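Posted in: Label News > Meeting Notes

Print this page | E-mail this page

Search the site... Go

Gevbridge Records – minutes of the January meeting

Start: 7 p.m. Notes from the previous meeting were read through and accepted with one correction: the Tula session was recorded to tape, and the notes had it down as digital. Sorry, Tula!

1. Test pressings of the Tula album

The test pressings have arrived and we played both sides all the way through before talking about anything else. General delight. The low end on the opening track is huge, and the quiet piano piece that closes side one came through with hardly any surface noise.
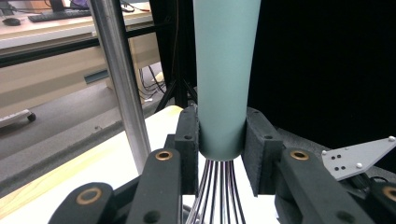
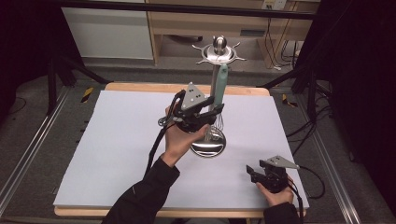

A voice from the back asked whether anyone else was hearing a tick in the run-up to the second chorus on side two, track one, and if so whether it was in the pressing or in the master. We played it again, twice, on both turntables. The tick is there on one copy and missing on the others, so we are putting it down to that copy. It will be marked and kept out of the approval pile.

Discussion of the fade on the last track. Some of us would have liked it longer. The band has heard it and loves it as it is, and that settled it.

Agreed: test pressings approved, subject to one more listen at home on a cheap player. Approval goes to the plant before the end of the month.

2. Sleeve and inserts

The printer sent a proof of the sleeve on the uncoated board and it looks wonderful. The orange has come up a little warmer than on screen and everyone preferred it. The spine text is too small to read on a shelf and needs to go up a size.

The lyric sheet was going to be folded once. It now has to fold twice, as the band has added a long and very funny account of how the album got made. We are keeping every word of it. The hand-stamped inner bags go with the first copies only, and the stamp itself still has to be ordered.

Agreed: spine text to be enlarged, new proof requested, lyric sheet to be laid out again. Catalog number to go on the back cover as well as the labels.

3. Pre-orders

Pre-orders stand at 731, the best we have ever had at this stage. There was applause. A good share came in after the first single was played on the late show, and quite a few buyers left notes saying they had never bought a record from us before. Somebody read a handful of these out and they were lovely.

The question came up of whether to raise the pressing quantity. For: we sold out of the last one too fast and people were disappointed. Against: we still have boxes of the record before that. After a long back and forth we decided to leave the first pressing alone and keep the plates, so a second run can follow quickly if it's wanted. Black vinyl for the second run, to keep the color one special for those who came early.

Agreed: first pressing stays as ordered. Stores to be told their numbers by e-mail, with 30 copies held back for the merch table.

4. Pliron singles series

This is the idea from the fall: a run of seven-inch singles under the name Pliron, one band per side, each band covering a song by the other. We have had 8 bands write in already, some of them from well out of town. We listened to short clips from all of them. The standout was the duo with the accordion, which got people talking over each other for a good ten minutes.

Worries: seven-inches are costly to press for what we can charge, and mailing them overseas is worse. One suggestion was to sell the series as a subscription so the money is there up front. Another was to start with three singles and see how we feel afterwards. Both ideas were liked and they fit together well.

Still open: large hole or small hole. Feelings ran high – back next month.

Agreed: three singles to begin with, subscription page to be drafted, accordion duo to be invited first.

5. Release show at Holroyd

The Holroyd has offered us its main room for the release show and is happy for us to pick the support acts. The stage is bigger than anything Tula has played, and they are thrilled. They want to do the album in order with the string parts live, which means more monitors than the room owns. We will ask about renting.

Doors at 7:30 p.m., first act on at 8:15. All ages, if the venue can manage it. Poster to match the sleeve, with the warm orange.

Agreed: accept the offer, confirm monitors, poster draft to be passed around by e-mail.

6. Anything else

The online store still charges shipping twice when a shirt and a record are in the same cart. A fix is being tested.

A box of unsold cassettes has turned up from our very first release. They play fine and sound great. They will go in the store at the old price.

Next meeting in February, same time. Bring something to play.

Meeting closed at 9:40 p.m.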